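Search this site Go

Stop Telling Buyers to Waive the Inspection

I bought my place in Visbridge in November, and every single person told me to skip the inspection. My agent, Majdi Hourani, was the only holdout – bless him! He made me wait, and the report ran to 40 pages. Two of them were about the furnace.

I know sellers love a clean offer. But a house is the biggest thing most of us will ever buy, and we spend less time on it than on a couch.
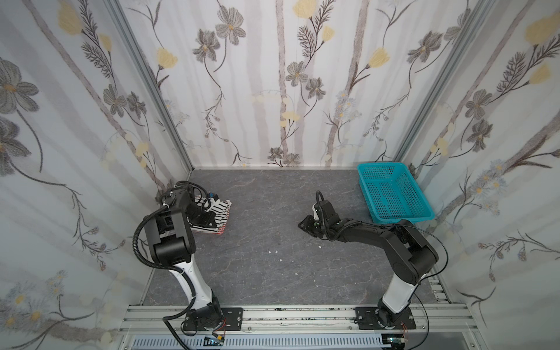

So pay for the inspector, and go along with a notebook – mine let me ask questions all morning.

Related
Renting in Sayegh on One Income
Are Open Houses Worth It?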